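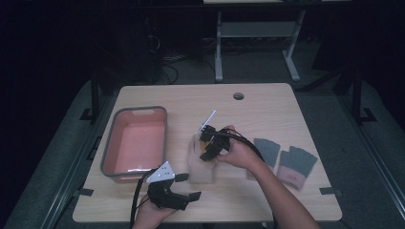
3 min read

Filed under: Student Work / Home & Workspace Design

Clearing a Shared Worktable: Project Report
Amber Haslam and Kuo-hua Chou
14/11/2020

1. Background

The worktable in the Clondwood study room is used by several groups. Things get left on it between sessions, and the next group spends the first part of its time moving them. Our project looked at whether a plain plastic tub kept on the table would make clearing up faster and more consistent. We did not want to buy shelving or change the room.

2. Setup

The table is a light wood-grain rectangle with rounded corners and a small cable hole near the far edge. We stood the tub on the left half. It has a gray rim, a pink interior and a handle cutout at one end. The right half was kept for small items waiting to be put away. For the first trials we used soft and light things: a pair of gray knit gloves and a see-through beige container.

We chose these because they behave differently. Gloves can be dropped in from any angle and take whatever shape is left. A light upright container tips over if it is pushed from the side, so it has to be held before it is lifted.

3. Method

Each trial began with the tub empty and the items set out. One of us cleared the table and the other kept time. We tried 2 arrangements:

Tub on the left, items in the center and on the right.
Tub at the far edge, items in front of it.

A trial ended when everything was inside the tub and nothing was hanging over the rim. We ran 27 trials over 4 sessions. Trials where something fell on the floor were repeated.

4. Results

The left-hand position was easier for both of us. With the tub at the far edge we had to lean, and our sleeves caught on the rim. It also covered the cable hole, which other groups need.

Order made a difference too. Putting the gloves in first gave the container something soft to rest on – it stayed upright more often that way. When the container went in first, the gloves usually knocked it over.

5. Problems

Kuo-hua is taller, so the far-edge trials are not a fair comparison between us. We also changed the lighting after the first session and did not record what it was before.

6. Next steps

We would like to repeat this with heavier items and a deeper tub. The room is booked through July, so we will probably have to use the one at Villanueva.

Recent student projects
Labeling drawers in the Tinen print room
Where do the scissors go? A storage survey
Murkance hallway: coats, hooks and bags
300 sheets of paper and one small cabinet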